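Do Refurbished Office Computers Save Schools Money?
Project report, Business and Consumer Studies
Jul 11, 2024

1. Why I picked this

Our school district was offered refurbished desktops by a company called Lekudico, and the flyer said a school could cut its computer costs in half. I have heard that kind of promise before. My question was simple: half of what? The flyer compared its price to a brand-new machine with a new screen, keyboard and three-year warranty. The refurbished price covered the tower only.

2. What I compared

I used price lists from three sellers: Lekudico, Eruna and Dudás. All three lists were from March. I made up an order for a single classroom of 20 machines and added everything a room would need to run, including screens, cables and delivery. I left out teacher time because I had no fair way to price it, and that probably makes the refurbished option look better than it is.

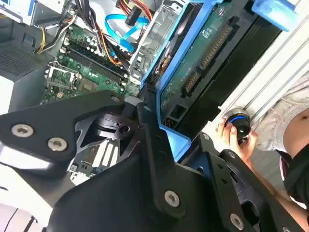 The sellers all use the word "refurbished" and none of them mean the same thing by it. Eruna says its machines are "tested and cleaned." Dudás lists a new drive in every unit. Lekudico only says "inspected," which could mean someone looked at the outside. To know more you would have to do what was done to the desktop here, open the case and look at the green motherboard, and even then I would not trust my own eyes to tell me how many years a part has left. A buyer ordering for a classroom is not going to open anything before paying.

3. Results

With everything added in, the cheapest refurbished order saved $1,473 against new machines. That is real money, but it is a long way from half. The new order with Zoltden came to almost $4,000 more than the flyer's own figure for "typical new equipment," so I used a cheaper new model to keep the comparison fair.

Warranty was the weak spot. Dudás gives one year. Eruna gives 90 days and the buyer pays for shipping both ways. I could not find Lekudico's terms anywhere on its list. 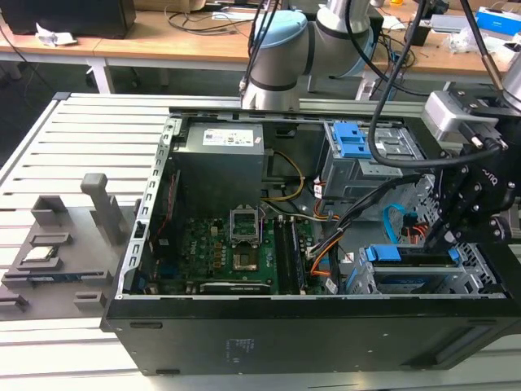
If even a few machines fail in the second year, most of the savings are gone. I tried to find failure rates and got nowhere. Two sellers had quotes from happy customers on their sites, which I did not count as evidence.

4. Limits

One classroom, three price lists, one month. Prices change. I also did not look at power use or at what happens to the old machines when a school is done with them, and both could matter.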